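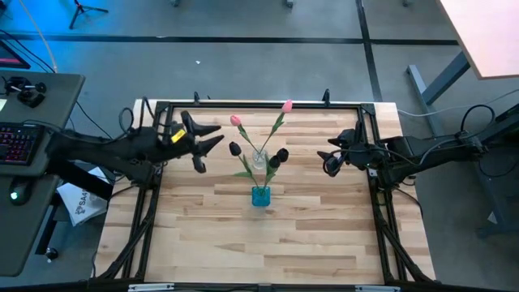
복식사 강독 6강 강의노트
부푼 소매의 시대: 1820년대 중반에서 1830년대 말까지

담당 레바티 코티안(Revathi Kotian)

지난 시간에 하이웨이스트가 내려오는 과정까지 봤습니다. 오늘은 드디어 소매입니다! 제가 이 강의에서 제일 기다리는 시간이에요. 19세기 여성복을 통틀어 이렇게 짧은 기간에 이렇게 크게 부풀었다가 이렇게 갑자기 꺼진 부분은 소매 말고는 찾기 어렵습니다(1890년대에 한 번 더 부풀긴 하는데, 그 이야기는 학기 말에 합니다. 재단 원리가 꽤 달라요).

미리 읽어 올 것: 강의 자료집의 베르네로(Bernero) 컬렉션 목록 발췌, 그리고 패션 플레이트 묶음 가운데 22번.

1. 출발점: 1820년대 초의 소매

1820년 무렵 낮옷의 소매는 아직 얌전합니다. 길고 좁은 소매가 손목까지 내려오고, 어깨 끝에 작은 퍼프나 덧장식이 얹혀 있습니다. 이 덧장식을 마므루크(mameluke) 소매와 헷갈리는 사람이 매년 나오는데, 마므루크는 팔 전체를 따라 여러 번 묶어 퍼프를 층층이 만든 것입니다. 나중에 마리(Marie) 소매라는 이름으로도 계속 등장하니까 모양을 꼭 기억해 두세요.

저녁옷은 짧은 퍼프소매가 기본입니다. 공단이나 실크 바탕에 얇은 망사나 거즈를 한 겹 덮은 것이 많고, 바탕 퍼프 위에 꽃잎 모양 조각을 덧붙이거나 좁은 띠로 칸을 나눈 것도 보입니다. 크기는 주먹만 한 정도로, 뒤에 올 것을 생각하면 귀여운 수준이지요.

변화의 조짐은 어깨선에서 먼저 나타납니다. 1800년대와 1810년대 드레스의 등판을 떠올려 보세요. 등이 아주 좁고 소매가 등 쪽으로 깊이 파고들어 달려 있습니다. 1820년대로 들어서면 등판이 넓어지고 소매가 달리는 위치가 바깥쪽으로 옮겨 갑니다. 어깨가 넓어 보여야 한다는 생각이 생긴 겁니다. 허리선이 제자리로 내려오는 시기와 겹친다는 점이 중요해요. 허리가 다시 보이기 시작하니 그 허리를 가늘어 보이게 할 장치가 필요해졌고, 위로는 소매가, 아래로는 치마폭이 그 일을 맡았습니다.

2. 지고(gigot)의 등장

1820년대 중반이 되면 어깨 쪽이 풍성하고 손목으로 갈수록 좁아지는 소매가 낮옷에 자리를 잡습니다. 프랑스어로 지고, 영어로는 leg-of-mutton, 우리말로는 양다리 소매라고 옮깁니다. 이름 그대로예요. 양 뒷다리를 세워 놓은 모양을 생각하면 됩니다.

재단은 생각보다 단순합니다. 초기의 지고 소매는 한 장짜리 패턴이고, 소매산을 크고 둥글게 잘라 진동둘레에 주름으로 몰아넣습니다. 남아 있는 옷을 뒤집어 보면 이 주름이 정말 아름답습니다! 아주 촘촘한 카트리지 플리츠로 잡은 것도 있고, 납작한 주름을 어깨 꼭대기에만 모은 것도 있어요. 바이어스 방향으로 재단한 소매가 많다는 점도 적어 두세요. 천이 사선으로 놓이면 아래팔에는 착 감기고 위에서는 둥글게 부풀어서, 같은 천인데도 전혀 다른 두 가지 일을 합니다. 줄무늬 면으로 만든 옷에서는 줄이 팔을 휘감듯 비스듬히 돌아가는데, 저는 이걸 볼 때마다 감탄합니다.

용어 정리를 하고 넘어갑시다. 당대 잡지의 명칭은 통일되어 있지 않고, 같은 소매를 두 잡지가 다르게 부르는 일도 흔합니다. 시험 답안에서는 아래 용법을 따라 주세요.

지고: 어깨에서 가장 넓고 손목까지 점차 좁아지는 소매.
드미지고(demi-gigot): 팔꿈치까지 풍성하고 그 아래는 팔에 꼭 맞는 소매.
앵베실(imbécile): 어깨부터 손목까지 계속 풍성하다가 손목에서 좁은 커프스로 모이는 소매. 영어권에서는 idiot sleeve라고도 적는데, 당시 수용 시설의 구속복 소매에서 온 이름이라는 설명이 널리 퍼져 있습니다.
베레(béret): 저녁옷의 짧은 소매. 원형에 가까운 천을 써서 옆으로 납작하고 넓게 퍼집니다.
마리: 팔을 따라 여러 번 묶은 긴 소매.

베레 소매는 따로 한마디 해야겠습니다. 플레이트로 보면 그냥 커다란 퍼프 같지만 구조가 다릅니다. 동그란 천의 가운데쯤에 팔이 나갈 구멍을 내고 바깥 둘레를 진동에 주름잡아 다는 방식이어서, 공보다는 쿠션이나 모자 베레에 가깝게 옆으로 뻗어요. 종이로 한번 만들어 보세요. 십 분이면 되고, 읽어서 이해가 안 되던 것이 바로 풀립니다.

3. 절정: 1830년대 전반

1830년 전후부터 소매는 걷잡을 수 없이 커집니다. 플레이트만 보면 화가의 과장 같지만, 실제 옷을 재 보면 과장이 아닌 경우가 적지 않습니다. 베르네로 컬렉션의 갈색 날염 면 드레스는 한쪽 소매를 펼쳤을 때의 너비가 치마 한 폭과 맞먹습니다. 그 소매를 처음 펼쳐 보던 때의 기분을 저는 아직도 잊지 못해요. 옷걸이에 걸려 있을 때는 그저 축 늘어진 천이었거든요.

그래서 받침이 필요합니다. 이 시기의 소매 받침(sleeve support, sleeve plumper)은 크게 두 갈래로 나눌 수 있습니다.

첫째, 깃털을 채운 것. 면이나 리넨 주머니에 솜털을 넣어 작은 베개처럼 만들고, 진동 안쪽이나 코르셋 어깨끈에 끈으로 묶습니다. 가볍고 따뜻하고, 모양이 둥글게 나옵니다. 드레스 안쪽 진동에 짧은 테이프가 남아 있으면 이 받침을 묶던 자리일 가능성을 먼저 생각해 보세요.

둘째, 빳빳한 천이나 뼈대로 만든 것. 풀을 먹인 천을 겹쳐 주름잡은 것도 있고, 가는 등나무나 고래수염 테를 넣은 것도 있습니다. 깃털보다 형태가 또렷하고, 얇은 드레스에서는 테의 윤곽이 겉으로 비칠 수 있습니다.

몰릴베르크(Molilberg) 박물관에는 깃털 받침 한 쌍이 드레스와 함께 들어와 있습니다. 소장번호가 3,867번이니 온라인 목록에서 찾아보세요. 받침과 드레스가 짝으로 남은 경우는 드물어서 정말 귀한 자료입니다. 받침은 속옷으로 취급되어 닳으면 버렸고, 깃털은 벌레가 먹고, 나중 세대는 무엇에 쓰는 물건인지 몰라 바늘꽂이로 분류해 두기도 했습니다.

소매가 커지니 그 위에 걸치는 것도 바뀝니다. 꼭 맞는 외투는 입기가 곤란해지고, 숄과 망토와 펠르린(pelerine)의 시대가 됩니다. 펠르린은 어깨를 덮는 넓은 케이프형 깃이에요. 흰 모슬린에 흰 실로 수놓은 것이 특히 많이 남아 있습니다. 앞에 긴 자락이 늘어져 벨트 밑으로 들어가는 것은 피슈펠르린(fichu-pelerine)이라고 부릅니다. 소매 위에 얹힌 펠르린은 어깨선을 더 아래로, 더 옆으로 끌고 나갑니다. 그림에서 목이 길고 어깨가 비탈처럼 흘러내리는 인상을 받는다면 절반은 펠르린 덕분입니다.

머리 모양도 같이 봐야 합니다. 정수리에 높이 올린 매듭과 고리, 관자놀이의 곱슬머리 뭉치, 그리고 리본과 조화. 어깨가 넓어진 만큼 머리도 위로 솟아야 균형이 맞습니다. 소매만 따로 떼어 놓으면 우스꽝스러워 보이는 것이 전체 실루엣 안에 넣으면 놀랄 만큼 잘 어울려요. 허리는 가늘고, 치마는 발목이 보일 만큼 짧고 종 모양으로 퍼지고, 어깨와 머리가 그 위에서 활짝 벌어집니다.

4. 1836년: 무너지는 해

여기가 오늘의 핵심입니다. 1836년 한 해 동안 소매가 꺼집니다. 봄 플레이트와 가을 플레이트를 나란히 놓으면 다른 시대의 옷 같아요!

그런데 사라지는 방식을 잘 보세요. 전체가 고르게 줄어드는 것이 아니라 위쪽부터 눌립니다. 소매산의 풍성한 부분을 주름이나 띠로 납작하게 눌러 위팔에 붙이고, 남은 부피는 팔꿈치 근처로 내려갑니다. 그래서 1836년에서 1838년 사이의 드레스에는 어깨가 꼭 맞고 팔꿈치에서 불룩한 소매가 많습니다. 눌러 놓은 자리에는 작은 프릴, 스모킹, 평행하게 잡은 주름단, 좁은 리본 따위가 붙습니다.

고쳐 입은 옷을 찾는 재미가 바로 여기 있습니다. 큰 소매에는 천이 아주 많이 들어 있으니 버릴 까닭이 없지요. 소매를 떼어 새로 재단하거나, 떼지 않고 위쪽만 주름으로 눌러 유행을 따라갑니다. 확인할 곳은 다음과 같습니다.

진동 솔기에 바늘구멍이 두 줄로 남아 있는가. 한 줄은 원래의 주름, 한 줄은 고친 주름일 수 있습니다.
눌린 주름 안쪽의 천 색이 바깥보다 진한가. 염색이 바래기 전에 접혔는지, 바랜 뒤에 접혔는지 가늠하는 단서입니다.
실이 한 종류인가. 몸판과 소매의 실 색이나 굵기, 바느질 습관이 다르면 손이 바뀌었을 수 있습니다.
같은 천으로 만든 펠르린이나 벨트가 딸려 있는가. 줄인 소매의 천이 그리로 갔을 수 있습니다.

어느 것도 단독으로는 증거가 되지 않습니다. 두세 가지가 같은 방향을 가리킬 때 조심스럽게 말합시다. 19세기 말이나 20세기에 가장무도회용으로 고친 옷도 많아서, 재봉틀 땀이 보이면 일단 그쪽부터 의심하세요.

왜 이렇게 갑자기 꺼졌을까요? 학생들이 제일 많이 묻는 질문이고, 저도 깔끔한 답은 없습니다. 더 커질 수 없는 데까지 갔다는 설명은 그럴듯하지만 왜 하필 그해인지는 말해 주지 못합니다. 잡지들이 연초부터 꼭 맞는 소매를 예고했다는 점, 양재사들이 양쪽 모양을 한동안 같이 만들었다는 점은 자료로 확인할 수 있습니다. 페르난데스(Fernandes)의 논문이 이 혼재기를 꼼꼼하게 다루니 관심 있는 사람은 꼭 읽어 보세요. 지방 양재점의 장부를 가지고 쓴 글인데, 장부가 이렇게 재미있을 수 있나 싶습니다.

5. 1830년대 말과 그 이후

1830년대가 끝날 무렵이면 소매는 길고 좁아지고, 어깨 솔기는 위팔 쪽으로 한참 내려가 있습니다. 진동이 낮고 작아서 팔을 높이 들기 어려운 구조예요. 복원복을 만들어 입어 본 사람은 다들 이 이야기부터 합니다. 큰 소매 시대의 옷이 부피에 비해 팔을 움직이기에는 오히려 편하다는 것도요.

색과 무늬도 같이 가라앉습니다. 1830년대 전반의 밝은 노랑, 장미색, 큼직한 꽃 날염 대신 차분한 색의 실크와 모직이 늘어납니다. 치마는 길어져 발을 덮고, 머리는 양옆으로 매끈하게 내려옵니다. 몸 전체의 무게중심이 내려앉는 느낌을 플레이트에서 직접 확인해 보세요.

연대 추정 연습용 메모

소매의 부피가 어깨 끝에서 최대이고 아래팔이 좁다: 1820년대 후반부터 1830년대 초를 먼저 검토.
부피가 팔꿈치까지, 또는 손목까지 이어진다: 1830년대 전반에서 중반.
어깨가 눌려 있고 팔꿈치가 불룩하다: 1836년에서 1838년 무렵.
어깨 솔기가 낮고 소매 전체가 좁다: 1830년대 말 이후.

소매 하나로 연대를 정하지 말고 허리선 높이, 치마 길이, 여밈 위치를 함께 적으세요. 나이 든 사람의 옷, 상복, 작업복은 유행보다 늦게 움직이기도 하고 아예 다른 길을 가기도 합니다. 아이 옷도 조심해야 합니다. 여자아이 드레스에도 큰 소매가 그대로 나타나는데, 물려 입으며 고친 흔적이 어른 옷보다 훨씬 많습니다.

과제

플레이트 묶음에서 낮옷 두 점과 저녁옷 두 점, 모두 4점을 골라 소매의 종류를 오늘의 용어로 적고 근거를 한 문단씩 써 오세요. 잡지에 실린 원래 명칭이 우리 용법과 어긋나면 그것도 적습니다. 어긋나는 사례를 찾아오면 저는 무척 반갑습니다.

베레 소매 종이 모형은 선택 과제입니다. 만든 사람은 수업에 들고 오세요. 천으로 해 보고 싶으면 낡은 침대보가 좋습니다. 오건디는 예쁘지만 처음 만들기에는 너무 미끄럽고 뻣뻣해요.

울트게이트(Ultgate) 수장고 견학은 12월로 잡혀 있습니다. 장갑은 수장고에서 나눠 주고, 필기는 연필로만 가능합니다. 반지와 긴 목걸이는 빼고 오세요. 지고 소매 드레스 두 벌과 펠르린 서랍을 열어 주기로 했으니, 그 전에 3절의 받침 부분을 한 번 더 읽어 두면 좋겠습니다.

다음 시간: 1840년대의 몸판. 앞중심의 부채꼴 주름과 뾰족한 허리선을 봅니다. 자와 모눈종이를 가져오세요.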